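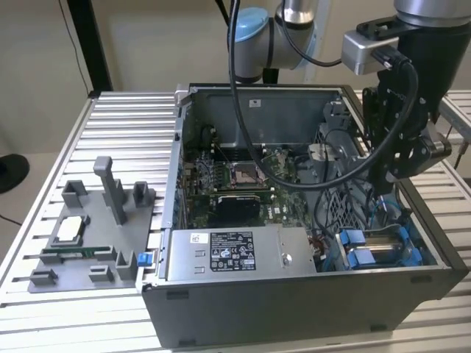 Photo: Jytte Kirkegaard / Gimimau teardown cell

Ticket 2346: Protective stop during approach to drive bay, repeat fault
Project: Cuneo
Status: Closed, with one follow-up open
Opened by: Jytte Kirkegaard
Priority: Medium, raised to High after second entry

Summary
The arm goes into a protective stop while moving down over the drive side of an open tower. Message on the pendant is "Joint 5 torque deviation." It clears normally and the arm can be jogged out. The same program then runs clean for a while before stopping again. No injury and no damaged parts on the first two stops. The third one bent a fan wire guard, see below.

Setup
Tower on its side, panel off, opening up. Fixture tray on the slotted bench to the left of the case. Module goes from board to tray first, then the arm moves across for the drive. Gripper is the black one with the articulated fingers on the gray side bracket. Program is cuneo_tower_b, speed override at 50 percent.

Entry 1, Monday, first shift
Stop at waypoint 52, which is the hover point before the straight move down to the drive. Cleared from the pendant. Jogged up, sent home, restarted. Ran four more cycles and no stop. Logged it as a one-off.

Entry 2, Monday, after lunch
Same stop, same waypoint. This time I saved the joint log before clearing. Joint 5 shows a slow rise in torque that starts when the wrist begins to turn and is already high by the time it gets to the hover point. So it isn't contact with the case. The fingers were well above the metal when it tripped.

Checked payload setting. It was right for this gripper with the bracket included. Checked mounting bolts at the flange, all tight. Ran the payload estimate again and it came back within a few grams of what we had.

Sent the log to Gunnlaugsson support and asked if joint 5 could be going bad.

Entry 3, next day
Reply from Gunnlaugsson. They don't think it's the joint. The curve looks to them like something pulling on the wrist from outside, with a load that changes with wrist angle. They asked how the cable to the tool is routed and whether it's tied down anywhere.

It is tied at the upper arm and at the bracket, and the part between hangs free. With the arm over the tower, the loop drops over the motherboard and comes back up to the wrist. I had looked at that many times and not thought of it as a load.

Ran the program at 4 percent with my hand on the enable switch and watched only the cable. When the wrist turned, the loop got pulled toward the front of the case. On one pass it slid across the top edge of the graphics card and hung there for a second, then let go. Torque on joint 5 went up while it was hung and dropped right back when it let go. That explains why it trips some cycles and not others. Depends on how the loop is lying when the arm comes over.

Entry 4, same day, third stop
Put speed back to 50 to get a clean recording of it. Should have left it slow. The loop caught on the card again, the wrist kept turning, and when the cable slipped off it whipped sideways and the gripper rocked down into the fan side of the case. Protective stop came in right after. The wire guard on the fan is bent and one finger pad has a nick. Used the brake release to back the arm off by hand. Nobody was inside the guarding.

Raised to High. Locked out the program. Cell tagged.

I want to be clear that the stop worked, but it worked after the contact. The force limit is set for a hit on the tool. It doesn't see a cable being stretched until there is a lot of energy in it. We should treat the cable as part of the safety check on this cell from now on.

Entry 5
Comments from Kimard, who supplied the bracket. They confirmed there is a threaded hole on the back face that takes a strain relief clamp. It was left off when our bracket was installed. They're mailing two clamps.

In the meantime I moved the upper tie closer to the elbow and took up slack so the loop sits higher. Jogged all joints through the range the program uses to make sure nothing goes tight. Wrist rotation at the tray side is the worst position and there is still some give there, but not much. Did not shorten it any more than that. A cable that is too short gives the same fault and tears the connector too.

Entry 6
Clamps arrived and one is fitted. Cable now leaves the bracket pointing back along the arm and no longer hangs straight down. Added a waypoint between tray and tower that lifts the wrist before it turns, so the turn is finished before the cable is over the case. Adds roughly two seconds to the cycle.

Ran 52 cycles at 4 percent and then at 50. No stops. Joint 5 torque is flat through the turn. Recorded a new log and attached it next to the bad one so the two can be compared.

Finger pad replaced. Zero and grip width rechecked after the swap.

Root cause
Unsupported tool cable snagging on the graphics card during wrist rotation. Missing strain relief at the bracket. Path turned the wrist directly over the open case.

What to check if you see this again
Save the joint log before you clear the stop. Once it's cleared the buffer gets overwritten on the next run.
Look at when the torque starts to rise. If it rises with the wrist turn and before any move down, look at the cable first.
Run slow and watch the cable only, not the fingers.
Do not raise the force limit to get past it.
Do not go back to production speed to reproduce it. Use the slow recording.

Follow-up, still open
The other cell has the same bracket and I have not confirmed that a clamp is on it. The second clamp is in the top drawer with the ticket number on the bag. Cuneo program on that cell stays locked until this is checked and signed off on the sheet. Towers with no graphics card have never shown the fault, so a clean run on one of those does not count as a test.

J. Kirkegaard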